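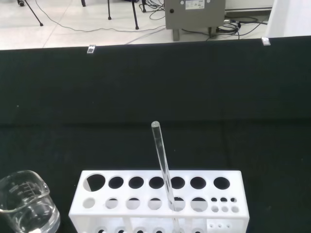

黑布台面上的白色试管架、试管与烧杯

社区水质小组春季通讯
2024年4月

Prarkthorpe 的私家水井登记工作进入第二年。到本期截稿时,登记在册的水井共446口,其中大部分集中在河东岸的老村和 Morgan 农场以北一带。去年12月之后新登记的住户,请留意信箱里的取样瓶和说明单,收到后两周内送回即可。

取样的办法和去年相同。先把水龙头上的滤网和软管拆下来,放水五分钟,再接水。瓶子装到肩部,不要装满,盖紧后写上登记号和取样时间。瓶子里原有的少量白色粉末用来中和余氯,不要冲掉。当天送不出去的,放冰箱冷藏,第二天中午前送到村公所侧门的收样箱。周末不收样。

不少住户问到硝酸盐的事。去年的结果里,有17口井的硝酸盐偏高,都是深度不到十二米的浅井,周围多为耕地。Lama Qudah 逐户打过电话,其中十一户已经改用自来水做饭和冲奶粉,其余几户仍在观望。硝酸盐煮不掉,烧开以后浓度还会略微上升,所以家里有六个月以下婴儿的,请不要用这类井水。普通的滤水壶对它也没有多大作用,需要反渗透或离子交换设备。购买之前可以先来问一声,去年有两户买了不合用的机器,退货费了不少周折。

铁和锰是另一类问题。水放一夜后发黄,马桶水箱内壁有黑褐色的沉积,多半是这个原因。它们主要影响口感和衣物,不过锰含量高的井也不宜长期饮用。Ynyr Gwilliam 家的井去年洗过一次,抽出来的泥沙装了四桶,洗完三个月后复测,铁降到了原来的三分之一。洗井的费用视井深而定,他家那口付了775镑,包括更换一段进水管。愿意几家合请一个工队的,可以把名字报给他,凑够五户就去谈价。

井口的维护常常被忽略。下过大雨以后去看一眼井盖是否松动,水泥圈有没有裂缝,地面的水是往外流还是往里流。井边三十米内不要堆肥,也不要存放柴油。Lowri Pumphrey 整理了一份两页的检查表,村公所和邮局柜台都有,可以自取。表上第六项印错了,“每年”应为“每季”,请用笔改过来。

经费方面,教区基金今年拨给小组4,000镑,主要用来支付送往 Zonham 化验所的检测费。每户每年免费检测一次,项目包括大肠菌群、硝酸盐、铁、锰、硬度和酸碱度。想加测铅或农药的,需要自付差额,价目贴在村公所公告栏左侧。化验结果一般在三周内寄出,细菌项目超标的会先电话通知。

上一期刊登的旧井地图有一处错误,磨坊巷尽头的那口井标在了路南,应在路北,感谢 Ifor Nicholas 来信指出。他还提到磨坊后院有一口石砌的井,五十年代填过一半,现在盖着一块石板。这口井不在登记之列,但石板已经开裂,附近有孩子的家庭请多留心。如果您知道其他废弃的水井,不论大小,都请告诉我们位置。

下一次聚会安排在下个月第一周,晚上七点,地点仍是村公所后间。Tomos Gwilliam 会讲怎样看懂化验单,请带上自己去年的那一份。需要补领取样瓶的,当晚也可以领取。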